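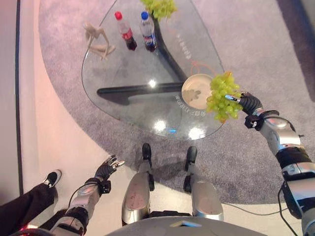 4. Setting the table for display and everyday use

The Podine coffee table has a clear glass top in the shape of a rounded triangle, set on a dark base. Complete sections 1 through 3 (unpacking, joining the base, seating the glass) before you put anything on the top.

4.1 Before you start

1. Leave the glass alone for 30 minutes after seating it on the base pads. The pads need this time to settle under the weight of the top.
2. Check that the table does not rock. Press lightly on each rounded corner in turn. If one corner gives, go back to step 3.6 and adjust the foot under that leg.
3. Check the carpet. On a deep pile, all feet must rest on the carpet or all must rest on the bare floor. Do not stand the table across the edge of a rug.
4. Peel off the protective film if you have not done so already. Start at a corner and pull slowly, keeping the film low against the glass.

Caution: Never sit or stand on the top. Do not lean on a corner to get up from a sofa.

4.2 Cleaning the top before setting

1. Dust the glass with a dry, soft cloth.
2. Wipe with a damp cloth and one drop of dish soap. Do not use scouring powder or the rough side of a sponge.
3. Dry with a second cloth, working from the middle toward the edges.
4. Crouch down and look across the glass toward a lamp or window. Ceiling lights reflect in the top as bright spots and can hide smears when you look straight down.

Note: The base shows through the top. Dust on the base is as easy to see as dust on the glass, so wipe both.

4.3 Placing drinks, fruit and small objects

Lay things out from the far end of the table toward yourself. You will not have to reach over anything that can tip.

1. Stand bottles at the far end. Two soda bottles side by side fit there with the rest of the top left free. Keep them over the base, with a hand's width of glass behind them.
2. Place decorative pieces to one side. A small figure with jointed limbs can lie flat or be bent into a sitting position. Lower it by the body and let go once it is resting on the glass.
3. Put the plate near the edge closest to the seats. A small round plate with a raised rim is a good choice for fruit. Set it down flat. Do not slide it, as grit under the plate will mark the glass.
4. Add the grapes last. Hold the bunch from above, bring it over the plate and lower it until the fruit is supported.
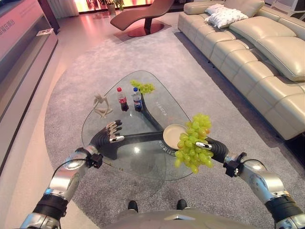

Keep one hand free while you lower a heavy bunch. If the grapes come down on the rim, the plate can tilt. Lift the bunch clear, let the plate sit flat again, and lower the fruit over the center.

5. If you have a second, smaller bunch, lay it at the far end near the bottles. Real grapes should be rinsed and dried first. Display fruit only needs dusting.
6. Step back and look at the table from the seats. Move anything that hangs over the edge.

Caution: Keep cords and strings from trailing off the table where a foot or a child could catch them.

4.4 Load limits

The limits below are for the top with the base fully tightened.

Whole top, load spread evenly: 20 kg
Any one corner, outside the line of the base: 4 kg
Hot dishes: only on a mat or trivet

Do not place ice buckets or frozen packs straight on the glass after a hot dish has been standing there. Wait until the glass is at room temperature.

4.5 Clearing the table

1. Take the fruit off first, then the plate. Carry them separately.
2. Remove small figures and other decorative pieces.
3. Take the bottles last, with the caps screwed on. Lift each one straight up.
4. Wipe up juice and soda right away. Sugar dries to a film that is hard to see and sticky to the touch.
5. Check the carpet near the table for dropped grapes. A crushed grape will stain light or gray pile. Blot with cold water and do not rub.

4.6 Moving the table

Two people are needed. Clear the top completely, then lift the glass off and carry it upright. Move the base by itself and repeat steps 3.4 to 3.6 in the new place. On polished floors, lift the base over the carpet edge. Do not drag it.

Spare base pads are sold in packs of 2 through Ekska dealers. The same pads fit the Jekar side table. Pads for the Caron table are thicker and must not be used with this model.

Continue with section 5, Care of the base.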